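Jallard erweitert Werkzeugausleihe in Evport um Akku-Stabschrauber

Evport, 15.01.2018 – Die Jallard Werkstattservice GmbH nimmt kleine Akkuschrauber in schlanker, zylindrischer Bauform in ihren Verleihbestand auf. Das Angebot richtet sich an Montagebetriebe und Einrichter, die Schraubarbeiten an Möbelbeschlägen, Gehäusen und Verteilerkästen ausführen. Die Ausgabe erfolgt über den Standort Evport.

Der Verleihbestand umfasst nach der Erweiterung rund 2000 Werkzeuge. Stabschrauber wurden bisher nur auf Anfrage beschafft. Die Mietdauer beträgt mindestens einen Werktag und höchstens 90 Tage, eine Verlängerung ist einmalig möglich.

Vor jeder Ausgabe wird das Gerät nach einer internen Prüfanweisung kontrolliert. Geprüft werden Gehäuse, Schalter, Bitaufnahme, Ladezustand und die Rastung des Einstellrings für das Drehmoment. Geräte mit Rissen im Gehäuse oder unleserlicher Skala gehen nicht in den Verleih. Die Prüfung wird auf einer Begleitkarte vermerkt, die der Kunde bei Rückgabe wieder vorlegt.

"Bei Beschlägen in Spanplatte ist ein zu hoch eingestelltes Drehmoment die häufigste Schadensursache, die uns gemeldet wird", erklärt Iveta Oravec, Leiterin der Werkzeugausgabe. Auf der Begleitkarte ist daher ein Feld für die zuletzt verwendete Einstellung vorgesehen. Es wird empfohlen, mit der niedrigsten Stufe zu beginnen und an einem Reststück zu erproben.
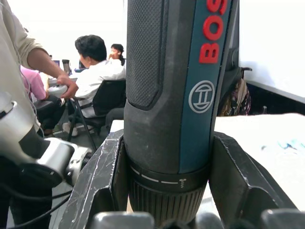
Reservierungen sind ab sofort möglich. Die Kaution entfällt für Betriebe mit bestehendem Rahmenvertrag. Bits und Ladegerät gehören zum Lieferumfang, Verlängerungen und Winkelaufsätze werden gesondert berechnet. Beschädigungen sind bei der Rückgabe anzugeben.

Der Standort Usano übernimmt das Sortiment im April. Bis dahin können Kunden aus Usano die Geräte in Evport abholen oder gegen Frachtkosten anliefern lassen.

Pressekontakt:
Milan Verbruggen
Jallard Werkstattservice GmbH, Evport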